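Reusing a big plastic bottle — cleaning it and getting the label gunk off

Quick one. Got a bottle from juice, detergent, whatever, and you want to keep it? Takes maybe a few minutes of work plus soaking. Need dish soap, baking soda, cooking oil, an old rag.

Rinse first. Warm water, not boiling — thin plastic warps. Squirt of soap, fill a third, cap on, shake hard. Dump. Repeat untill no more suds.

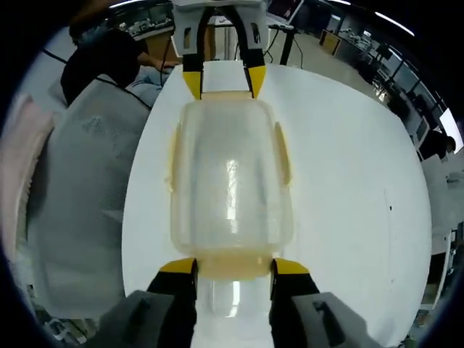 By Suha Hakim | Updated March 8, 2026

Lay the bottle flat on a table for the label part. Much easier than standing up. Frosted plastic with molded grips down the sides is the annoying kind, glue sits along the ridges. Peel what you can by hand.

Rest of the glue: equal parts oil and baking soda, rub on, leave it up to 40 minutes. Wipe. Old toothbrush along the ridges and where it narrows. Then soap again or it stays greasy.

Still smells? Two spoons of baking soda, fill with water, leave overnight. Rinse twice.

Drying — cap off, upside down in a rack, 24 hours. Don't close it early, it goes musty.

Had detergent or cleaner in it? Dont use it for drinks or food, ever. Fine for watering plants once its rinsed well. Write what's in it on the side with a marker.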